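Laying out small parts on a printed sheet before assembly

Posted in Workbench & Small Assembly

I put together a small gear kit (Risilano) and keep mixing up the short pegs with the tiny metal pieces. The instructions suggest a layout sheet but don't say how to arrange it. How do you position parts so the sequence is clear and nothing rolls off? My table is dark and the pieces vanish against it.

Triren_bench

Use white stock, laid lengthwise away from you. Place the largest part first and group the small ones near it in the order they get fitted. Pegs go upright if the base is flat enough. Metal pieces go between the parts they join.

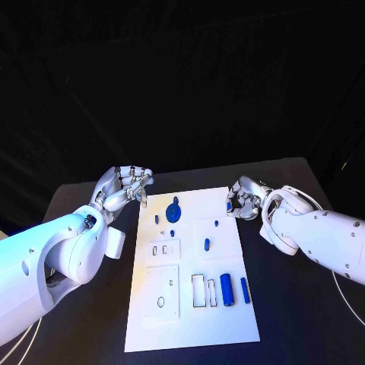
White sheet on a dark table, blue disc near the top center, pegs close by.

Leave at least 2 inches clear at the near edge for your wrists. Do not group by color. My kit has 17 parts and most are the same blue, so color sorts nothing.

Yeison Correa

Agree with the above, with one addition. A plain sheet works for a single build. For repeat builds, print the outline of each part on a board and set the part on its outline. A missing part then shows up before you start. 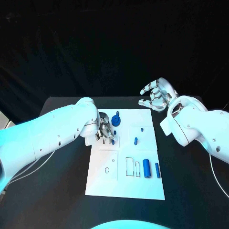

Trace the outlines at full size and add a millimeter of margin. A tighter line makes you fuss with alignment, and a looser one lets similar pegs trade places. Number the outlines in fitting order, starting at the far left. I redid mine in March after finding that parts 7 and 8 had the same footprint. They differ only in height, so I wrote the height beside each.

Mark the board position on the table with tape at two corners. It shifts when you press parts down.
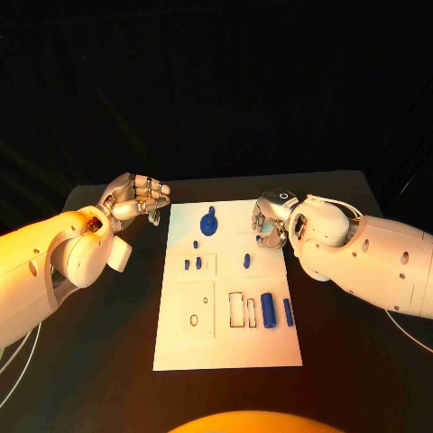
Does the board need a non-slip backing?
Only if the table surface is smooth. A thin rubber mat cut slightly smaller than the board is enough.

cusi318

I just use a muffin tin. Works ok for screws, not sure about gears.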